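Why I signed the letter about the Nutach pipeline
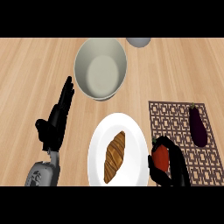 A pale bowl on a light wooden table.

Last March I put my name under the open letter against Nutach, the company that wants to bring its pipeline across the Ikau valley. There were 951 names in the end, and mine was near the bottom.

My colleague Kamlesh Lodhi thinks I was too quick. He says the state prosecutor has already opened two files on Nutach and closed both, and that a third one is only politics. Maybe he is right about the prosecutor. But I have read the permit, all 200 pages of it, and the part on ground water has 3 pages. For me this is too little — I grew up with a well.

I wrote also to our deputy, Seema Agarwal, to ask how she will vote. Her office answered that she is "following the matter". I will write to her again before the summer break.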